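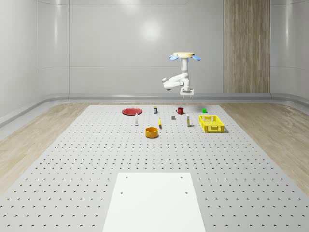

Does training on 200 rendered demos carry over to a real arm? Partly – picking carries over well, placing needs a few real examples on top.

Home | Forums | Sim & Learning | Log in
2 min read

tiver_fan
Just read the Palora write-up and I'm thrilled! They shuffle the bowl, mug, banana and so on every episode, and grasping held up with only 7 real demos added.

melnyk
Great result, but I'd like to see it on a second arm before I call it a method.

Vernon Gill
Fair, though we ran it at Skindby on Saturday and the mug worked on try 2. The crate was harder – it kept clipping the rim.

melnyk
One mug isn't a test, Vernon. Post the seeds?

Vernon Gill
Seed 1221, rest tonight!

We use cookies to keep you logged in. Accept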